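검색어를 입력하세요 검색

4. 실험 환경과 Pace 키트의 적용

4.1 키트 선정과 설치

앞 장에서 정리한 요구 조건을 놓고 보면, 우리에게 필요한 것은 최고 사양의 말단장치보다 대학원생 한 명이 오전에 상자를 열어 오후에 첫 데이터를 받을 수 있는 장비였다. Veltdale의 Pace 키트를 고른 이유도 여기에 있다. 키트는 두 손가락 평행 그리퍼와 소형 손목 카메라, 제어 보드, 그리고 데이터 기록용 소프트웨어로 구성되며, 로봇팔은 포함되지 않는다. 우리는 연구실에서 이미 쓰던 6축 협동 로봇에 이를 장착하였다. 어댑터 플레이트의 볼트 구멍이 기존 플랜지와 그대로 맞아서 별도 가공은 필요하지 않았다. 사소해 보이지만, 이전에 쓰던 그리퍼는 플레이트를 두 번이나 다시 깎아야 했기 때문에 저자들로서는 이 단계에서부터 꽤 기분이 좋았다.

제어 보드는 로봇 컨트롤러와 이더넷으로 연결하였다. 손가락 간격, 파지력 명령, 모터 전류가 카메라 영상과 같은 시각 기준으로 기록된다. 동기화 오차를 따로 보정하지 않아도 된다는 점은 이 키트의 가장 큰 장점이다. 3장에서 비교한 기존 구성에서는 영상과 관절 상태의 시각을 맞추는 후처리 스크립트가 전체 코드에서 가장 길었고, 가장 자주 고장 나는 부분이기도 했다. Pace로 옮긴 뒤에는 그 스크립트를 저장소에서 지웠다.

설치 과정에서 걸렸던 부분도 적어 둔다. 설명서의 배선도는 보드의 이전 판을 기준으로 그려져 있어 전원 커넥터의 방향이 실물과 다르다. 제조사에 문의하여 수정된 도면을 받았으며, 받은 도면은 부록 B에 실었다. 또한 기본 설정의 파지력은 얇은 종이 상자를 다루기에 다소 강하다. 우리는 예비 실험을 거쳐 명령값을 낮추었고, 본 실험 전체에서 같은 값을 유지하였다.

4.2 작업 정의

작업은 트레이 간 소형 상자 옮기기이다. 로봇은 시작 트레이에 놓인 상자를 집어 목표 트레이 안에 내려놓는다. 과제 자체는 단순하지만, 물류 현장의 소분 공정에서 매일 반복되는 동작이고, 파지와 이송과 배치가 모두 들어 있어 모방학습 정책의 약점이 잘 드러난다. 특히 상자가 서로 기대어 서 있는 경우가 흥미롭다. 한쪽을 집으려고 손가락을 넣는 순간 옆 상자가 밀리거나 넘어질 수 있으며, 정책은 어느 쪽으로 접근해야 하는지를 손목 카메라의 영상만으로 판단해야 한다.

대상물로는 시중에서 구할 수 있는 포장 상자를 사용하였다. 인쇄가 복잡한 상자와 단순한 상자를 섞었고, 언어가 다른 라벨도 포함하였다. 이는 정책이 특정 무늬를 외워서 문제를 푸는 것을 막기 위한 조치이다. 그림 2에 나온 상자들은 중국어가 세로로 인쇄된 흰색 라벨이 붙은 것으로, 크림색 계열 바탕에 옅은 갈색 무늬가 있어 밝은 조명에서는 윤곽을 잡기가 생각보다 까다롭다.

트레이는 노란색 플라스틱 제품을 사용하였다. 색이 선명하여 배경과의 분리는 쉽지만 바닥에 광택이 있어 천장 조명이 반사된다. 처음에는 무광 시트를 붙이는 방안을 검토하였으나 그대로 두기로 하였다. 현장의 트레이도 대부분 번들거리고, 반사를 없앤 환경에서만 잘 작동하는 정책이라면 애초에 이 연구의 목적과 맞지 않는다.

4.3 손목 시점의 관측

관측 입력은 손목 카메라 한 대로 제한하였다. 외부 카메라를 추가하면 성능이 오른다는 사실은 예비 실험에서도 확인하였다. 그럼에도 손목 시점만을 고집한 까닭은 설치의 간편함 때문이다. 외부 카메라는 작업대를 옮길 때마다 다시 보정해야 하고, 사람이 지나가다 삼각대를 건드리면 그날 데이터는 버려야 한다. 손목 카메라는 그리퍼와 함께 움직이므로 그런 걱정이 없다.

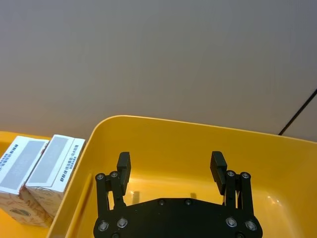 카메라의 장착 각도는 키트의 기본값을 따랐다. 이 각도에서는 손가락 두 개가 항상 화면 아래쪽에 들어오며, 이는 정책 학습에 매우 유리하게 작용하였다. 손가락의 벌어짐을 영상에서 직접 읽을 수 있으므로 인코더 값을 입력에서 제외하여도 성능 저하가 거의 없었다. 우리는 이 결과가 반가웠다. 관절 상태 없이 영상만으로 그리퍼의 상태를 추정할 수 있다면, 다른 로봇팔로 정책을 옮길 때 맞추어야 할 항목이 크게 줄어든다.

손가락이 바닥에 드리우는 그림자도 예상 밖의 단서가 되었다. 단안 카메라로는 바닥까지의 거리를 알기 어려운데, 손가락 끝과 그림자 사이의 간격은 하강하면서 점점 좁아진다. 주의 맵을 그려 보면 하강 구간에서 정책이 손가락 끝보다 그림자 쪽을 더 강하게 참조하는 경우가 많았다. 조명을 바꾸어 그림자를 흐리게 만든 조건에서는 하강 속도가 눈에 띄게 느려졌으며, 일부 시도에서는 바닥에 닿기 전에 멈추었다. 이 현상은 5장에서 자세히 다룬다.

반대로 손목 시점의 약점도 분명하다. 그리퍼가 목표 트레이의 가운데로 내려가면 시작 트레이는 화면의 왼쪽 가장자리로 밀려나고, 그쪽 상자는 일부만 보인다. 그림 2에서도 가장 왼쪽의 상자는 일부가 화면 밖에 있다. 정책이 다음에 집을 상자를 기억하지 못하면 트레이로 돌아오는 길에 머뭇거리게 된다. 우리는 최근 관측 몇 장을 함께 입력하는 방식으로 이를 완화하였다. 입력 길이를 더 늘리면 머뭇거림은 줄었으나 추론이 느려져 동작 전체가 끊기는 문제가 생겼고, 두 가지를 저울질하여 지금의 설정으로 정하였다.

배경은 무늬가 없는 회색 벽으로 통일하였다. 다만 오른쪽에서 내려오는 검은 케이블은 치우지 않았다. 가느다란 직선 하나가 그리퍼와 같은 색으로 화면을 가로지르기 때문에, 색상만으로 손가락을 분할하는 단순한 기준 모델은 여기서 자주 틀렸다. 학습된 정책은 이런 혼동을 보이지 않았다.

4.4 데이터 수집

시연은 원격 조작으로 수집하였다. 조작자는 손에 쥐는 입력 장치로 그리퍼의 자세를 지정하고, 엄지 버튼으로 손가락을 여닫는다. 조작법을 익히는 데에는 오래 걸리지 않았다. 공동 연구자 차태양은 수집 첫날 오후에 이미 다른 조작자들보다 빠르게 상자를 옮기고 있었으며, 본 논문의 시연 가운데 상당 부분이 그의 손에서 나왔다.

전체 수집량은 2361회이다. 이 가운데 기록 중단, 상자 파손, 조작자의 명백한 실수가 포함된 시연을 제외하고 2000회를 학습에 사용하였다. 제외 기준은 수집 전에 정해 두었고, 정책의 성능을 본 뒤에 바꾸지 않았다. 제외된 시연도 공개 자료에 별도 폴더로 포함하였으므로, 실패 사례를 활용하는 연구를 하려는 독자는 자유롭게 쓸 수 있다. 평가는 학습에 쓰지 않은 상자 배치로 300회 수행하였다.

수집은 두 장소에서 이루어졌다. 대부분은 본 연구실에서, 나머지는 Stultley의 시험 작업장에서 진행하였다. 같은 키트를 Stultley로 옮겨 다시 조립하는 데 걸린 시간은 점심시간보다 짧았고, 카메라를 다시 보정하지 않은 상태에서 수집한 첫 시연부터 그대로 학습에 포함할 수 있었다. 장비를 옮겨 본 경험이 있는 연구자라면 이 말이 얼마나 반가운지 알 것이다.

기록 소프트웨어인 Flelterby에 대해서도 언급해 둔다. Flelterby는 키트에 동봉된 공개 소스 도구로, 시연을 저장하는 즉시 영상과 손가락 간격 그래프를 나란히 재생한다. 조작자가 방금 한 시연을 바로 확인하고 버릴지 남길지 표시할 수 있어서, 나중에 한꺼번에 검수하던 때보다 잘못된 시연이 훨씬 적게 섞였다. 아쉬운 점은 표시 항목을 사용자가 추가할 수 없다는 것이다. 우리는 "상자가 기울어짐" 항목이 필요하여 소스를 일부 수정하였고, 변경분은 5월에 원 저장소에 제출하여 현재 검토 중이다.

4.5 내구성과 유지 관리

실험 기간 내내 그리퍼의 링크와 손가락 패드는 교체하지 않았다. 두 손가락은 각각 평행한 링크로 지지되며, 관절부의 나사가 밖으로 드러나 있어 일반 육각 렌치로 조일 수 있다. 파지 동작이 누적 2000회에 가까워질 무렵 왼쪽 손가락 윗관절에서 미세한 유격이 느껴졌고, 나사를 다시 조이자 사라졌다. 이후에는 매일 수집을 시작하기 전에 나사를 점검하였으며 같은 증상은 나타나지 않았다. 검은 무광 마감도 마음에 든다. 은색 나사 머리를 제외하면 조명을 거의 반사하지 않아 영상에서 손가락의 경계가 안정적으로 유지된다.

손가락 패드는 직사각형 블록 형태이다. 종이 상자처럼 평평한 면을 가진 물체에는 더할 나위 없이 좋지만, 원통형 물체를 몇 개 시험해 보니 접촉이 선으로만 이루어져 이송 중에 물체가 돌아가는 일이 있었다. 패드만 따로 출력하여 교체할 수 있도록 제조사가 도면을 공개하고 있으므로, 후속 연구에서는 홈이 파인 패드를 시험할 계획이다. 케이블 정리는 여전히 사용자의 몫이다. 손목이 크게 회전하는 자세에서는 카메라 케이블이 당겨질 수 있으므로, 우리는 손목 관절의 회전 범위를 소프트웨어로 제한하였다.

4.6 소결

저자들은 Pace 키트를 제조사의 지원 없이 일반 구매로 마련하였고, 본 절의 평가는 모두 직접 사용한 결과에 근거한다. 배선도의 오류와 표시 항목의 제약은 개선이 필요하지만, 동기화된 기록과 간편한 재조립은 소규모 연구실의 작업 방식을 바꿀 만하다. 장비를 고치느라 보내던 시간이 상자 배치와 조명 조건을 궁리하는 시간으로 바뀌었고, 5장의 조명 실험은 원래 계획에 없던 것을 그렇게 남은 시간에 추가한 것이다. 다음 장에서는 배치 조건별 성공률과 그림자 의존성 분석을 차례로 보고한다.

문의 | 저작권 안내 | 최종 수정 12/9/23 | 맨 위로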